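Trucos de taller para el club de robótica
Grupo Gradus, 19 mar 2024

Antes de tocar el brazo real pasamos todo por el simulador. Estos apuntes son para los que entraron en enero y todavía pelean con la pinza.

Guardad la escena con otro nombre antes de mover nada. El archivo base es kilus_46 y no se sobrescribe.

Aproximad siempre despacio los últimos centímetros – la mitad de los agarres fallidos vienen de ahí. Las piezas con caja rígida se cogen por un extremo, con los dedos paralelos a los lados largos.

Poned dos vistas como mínimo: una general y otra pegada a la pinza. Si en una no se ve la pieza, mirad la otra antes de cerrar.

Si la simulación va a tirones, bajad las sombras y dejad las texturas.

Vistas del simulador, con la pinza en las tres: 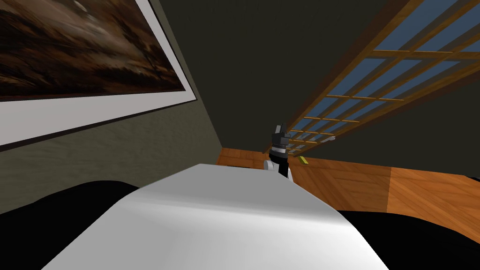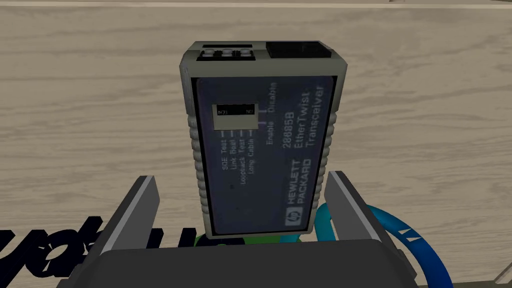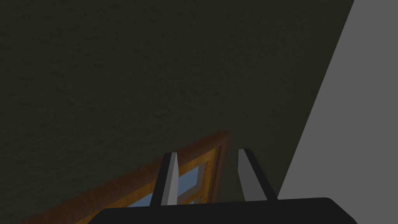 Para la prueba de Stutdale cada equipo entrega 3 intentos seguidos, sin editar. Apuntad la semilla en el cuaderno; la del ensayo general es 2092 y la de reserva, 2562. Los cables del brazo real se recogen con velcro, nunca con bridas – hay que poder soltarlos rápido. Las baterías se quedan en el armario Van Dusen, con el cargador desenchufado.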